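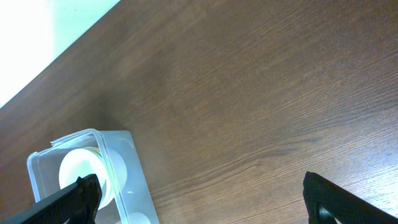
Ticket 272: Etiketten werden verschoben gedruckt, jede zweite bleibt leer
Status: gelöst, wartet auf Rückmeldung
Produkt: Lomeo Etikettendruck, Version 2.15
Standort: Mayrhofer, Versand

Meldung

Guten Morgen zusammen, ich hoffe, ich bin bei euch richtig, beim letzten Mal hatte ich ja versehentlich an die Buchhaltung geschrieben (die waren aber sehr nett). Seit der Umstellung auf die neuen Rollen von Clavgate druckt unser Etikettendrucker im Versand nicht mehr sauber. Der Barcode rutscht nach unten, die letzte Adresszeile landet auf dem nächsten Etikett, und dazwischen kommt immer ein leeres heraus. Aus- und wieder eingeschaltet haben wir natürlich schon, auch den Stecker gezogen. Auf dem Display steht nichts Auffälliges. Wir haben heute 198 Sendungen und kleben im Moment von Hand, das geht zur Not, aber schön ist es nicht.

Antwort Support, 9:40 Uhr

Guten Morgen und vielen Dank für die ausführliche Beschreibung, damit lässt sich wunderbar arbeiten! Leere Etiketten im Wechsel sprechen sehr dafür, dass der Sensor die Lücke zwischen zwei Etiketten nicht findet. Schaut bitte einmal unter Einstellungen, Medien, Etikettentyp nach, was dort eingetragen ist. Und wenn ihr schon dabei seid: Welche Höhe steht auf dem Karton der neuen Rollen?

Rückmeldung, 10:15 Uhr

Beim Etikettentyp steht »Endlos«. Auf dem Karton steht 215 mm, in der Vorlage haben wir noch 198 mm von den alten Rollen. Das hätte uns wohl selbst auffallen können, entschuldigt bitte.

Antwort Support, 10:30 Uhr

Da gibt es überhaupt nichts zu entschuldigen, das sehen wir nach fast jedem Rollenwechsel. Bitte so vorgehen:

Etikettentyp auf »Lücke« stellen und speichern.
In der Vorlage »Govcombe Standard« die Höhe auf 215 mm ändern.
Klappe schließen und die Vorschubtaste gedrückt halten, bis der Drucker von selbst zu kalibrieren beginnt.
Zwei Testetiketten drucken, noch nicht den ganzen Stapel.

Rückmeldung, 11:05 Uhr

Beide Testetiketten sitzen perfekt, tausend Dank! Die Retourenvorlage hatte dieselbe alte Höhe, die haben wir gleich mit geändert. Ich lasse das Ticket bis morgen Mittag offen, falls die Spätschicht noch etwas meldet, und gebe dann Bescheid.

Interner Vermerk: Hinweis zur Etikettenhöhe in die Anleitung zum Rollenwechsel aufnehmen.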